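Section 4 - Bin set-up and first pick

Read section 3 first if the arm isn't bolted down and homed yet. Don't skip the homing. This section covers the Pirkunum pick kit on a bench or tabletop. Floor-stand owners go to section 6.

Before you start

Arm powered off at the wall. Pendant on its hook. Bin, clamps, blue tape, test items from the small carton. Allow 20 minutes the first time, less after that.

4.1 Placing the bin

1. Clear the bench. Wipe it down - the tape won't hold on dust.
2. Set the bin in front of the arm, long side facing you. Centre it by eye for now.
3. Slide the bin until the arm can reach all four inside corners. Move the arm by hand with the brake released, slowly.
4. Mark the corners on the bench with blue tape. An L or a T is fine, as long as you can put the bin back in the same spot.
5. Bin rocking? Shim it with a flat board. No folded paper, it squashes and the height drifts.

Note: if the bin gets bumped later, put it back on the tape and redo 4.3. Don't just nudge the offsets.

4.2 Fitting the ramp panel

The panel leans on one inside wall so items slide back down where the gripper can get at them.

1. Lower the panel in, bottom edge on the bin floor.
2. Clamp the rim at both upper corners with spring clamps. Two per corner is better then one.
3. Turn the clamp handles outward, away from the bin opening.
4. Tug the panel. If it shifts, re-clamp.

CAUTION: Clamps stand higher than the rim. Enter the clamp height in the Keep Out screen before any powered move.

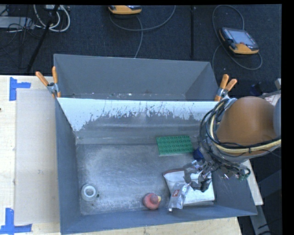 Fig. 4-2. Gripper down in the bin, mixed items, ramp panel in place.

A marked or grubby panel is okay to use. Shiny is worse, glare throws off the depth reading. Don't polish it.

4.3 Calibrating

1. Empty the bin completely.
2. Power on, wait for the steady tone.
3. Menu - Bin - Learn Floor. Hands out.
4. If you get error 347, the floor wasn't found. Check the lights, check nothing is left in the bin, run it again.
5. Save to slot 2. Slot 1 is the factory profile, leave it alone.

4.4 First pick

1. Put in a few test items, a mix of flat and round. Spread them out, no stacking yet.
2. Speed at 20 per cent.
3. Press Pick Once. Keep a hand on the stop button the whole time.
4. Repeat untill every item has been tried.

Clear plastic bags and rolls of clear tape are hard for the vision system. Expect misses. Turn on Retry From Side before you call us.

WARNING: Never reach into the bin while the arm is live, even if it looks parked. Press stop, wait for the brake click, then reach.

Cables: check the bundle along the arm for rubbing or tight bends after the first hour, then every June with the yearly service.

Still stuck - ask for Roxana Stanciu at the Indusstead service desk. Have your slot number and error code handy.

Revised 12 February 2018, A. Gebremichael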